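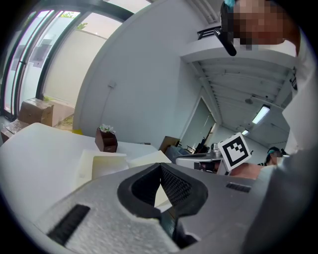 Guest list thread, as promised. We cut ours from 76 people to 10 and we got asked about it all through July. My cousin came over to help with the last round, in a white shirt, leaning in over everything the way you do when you have opinions. White shirts ended up being the dress code too. Everyone owns one.

2/ First cut was anyone neither of us had talked to in two years. That took care of more than half. Gyu-bin Seok and I each kept a list and didn't show it to the other until we were done.

3/ Parents were the hard part. Mine had already told people in Caltness they were invited. I called those people myself. Most were nice. One still isn't speaking to me.

4/ Money, for those who asked: the hall in Steltville wanted $2628 before food. We ate in the back room at Petrauskas and the whole bill was $534, cake included.

5/ Zodwa Mahlangu married us. She kept it short and got my middle name right, which my own uncle can't do.

6/ No seating chart, no favors, no DJ. We did print menus and I wish we hadn't. Everyone ordered the dumplings.

7/ For the people we didn't invite, we sent a card afterward with a handwritten note. Do these within a month or you won't do them. I have a stack left to mail.

8/ Replies are open if you want the wording we used on the phone calls.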